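Borghild Tangen
Thread, Thursday

1/ People keep asking me when a machine will do the boring jobs at home and at work. I pack orders for a living and I do most of the laundry at my house, so I have opinions. I'm going to put them in one place and then stop arguing in replies.

41 replies · 88 reposts

2/ First, what counts. A dishwasher is a machine that does a chore. So is a washing machine. They work because we changed the chore to fit the machine. You load the rack, you load the drum. The machine never has to find anything or pick anything up.

3/ The part left over for us is the finding and the picking up. Socks from under the bed. Forks out of the sink. At work it's parts out of a bin. That's the part people mean when they ask "can a robot do it yet," and my answer is: some of it, slowly, if the stuff is hard and plain.

12 replies · 30 reposts

4/ My shop is small. We sell hardware kits for shelves and benches under the name Potholm. There are 322 different items in the storeroom and most orders take three or four of them. A person walks, grabs, counts, drops in a box. A new hire is decent at it by lunch on the first day.

5/ I priced automating this in October. I talked to two firms. One wanted every item in its own tray, all facing the same way. Fine, but then somebody has to put them in the tray facing the same way. I would be paying a person to feed the machine that replaced the person.

Show 9 more replies

6/ The second firm, Jurkon, said their customers mostly want picking from a jumbled bin, and that it's the right thing to want. Ylva Holmgren over there was straight with me. She said blocks and boxes are coming along, bags are hard, and anything with a cord on it she wouldn't quote.

7/ Picking blocks out of a bin looks like the easiest job in the world. Six blocks, two colors, two lengths, metal bin with sloped sides. A KUKA arm with a two-finger gripper. Think about what it has to get right, though. The blocks point every which way. Two of the green ones are touching, so there isn't much room for a finger between them. The floor of the bin is scratched metal and it reflects.
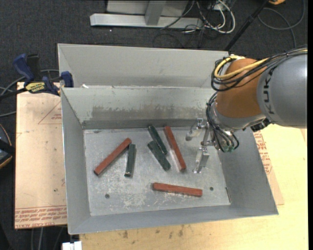 WHAT A PERSON DOES WITHOUT THINKING

8/ You'd reach in and take the loose red one first, the one lying off by itself. Then you'd push the two greens apart with a knuckle and take those. You wouldn't plan any of it. If one slipped you'd have it again before you noticed it slipped.

27 replies · 64 reposts

9/ For the arm each of those is a separate problem. Which block. Which way to turn the wrist. Will a finger hit the wall on the way down. Did I get it or am I closing on air. What now if I didn't. I've read enough sales material to know which of these get talked about, and it's mostly the first one.

10/ Corners are the one I'd ask any vendor about. A part that slides up against a wall can leave no room for a finger on the far side. Sloped walls help, as things tend to slide back toward the middle. A lot of kitchen drawers and toy boxes have straight walls and square corners. Keep that in mind for the home version.

11/ Speed. I timed myself on a normal morning. 100 picks, walking included, in about half an hour. I was not hurrying and I stopped once to sign for a delivery. I'm not going to quote anyone's robot numbers because I haven't stood there with a watch. Ask for them, and ask whether the failed tries are in the average.

12/ Then the extras. The arm is one price. You also need something to bolt it to, a gripper for your parts, somewhere to run all that cable, a fence or a sensor so nobody gets hit, and a person who knows what to do when it stops. In a shop of five people, that last one is me.

18 replies · 22 reposts

13/ So would I buy one? For one job, yes. We have a single item, a steel bracket, that goes in almost every order. Last month we shipped 374 orders and I'd guess only a handful went out without it. It's rigid, it's always the same, it comes in a deep bin. If a machine did only that bracket all day I'd be happy to have it.

14/ Screws in little plastic bags, no. The bags stick together and they're shiny and floppy. Felt pads, no. The folded instruction sheet, no, and it's the item we forget most, so it's the one I'd most like to hand off.

15/ Now the house. Take everything above and make it worse. Nothing is the same twice. My laundry pile is all soft items. The dishes are breakable and half of them are under water. There's a dog. No one is going to fasten a metal bin to a table in my living room so the machine has an easier time of it.

Show 14 more replies

16/ Itsuki Sugawara asked me whether vacuum robots prove me wrong. I have one and I like it. But I pick up the floor before I run it. Shoes, chargers, dog toys. It vacuums and I do the picking up. Same split as the dishwasher.

17/ What would change my mind: a machine that empties my dishwasher, my real one, with the bent rack and the lids that don't match, and puts things in the right cupboard. It can take all night. I don't care about speed at home the way I do at work. I'd take slow if it broke no more than I do.

33 replies · 71 reposts

18/ Ebbe Öberg thinks that's a couple of years out. Ylva wouldn't give me a year at all, and she sells the things, so I lean her way.

19/ For small shop owners reading this: write down your items and mark each one hard or soft, bagged or loose, always the same or not. It took me one evening. If you have one item that's hard, loose, always the same and goes out all day long, call somebody and get a quote. If you don't, buy better bins and label them in big letters.

20/ We did the bins already. I'm waiting on the quote for the bracket and I'll post the number when it comes if they let me.

6 replies · 19 reposts · 140 likes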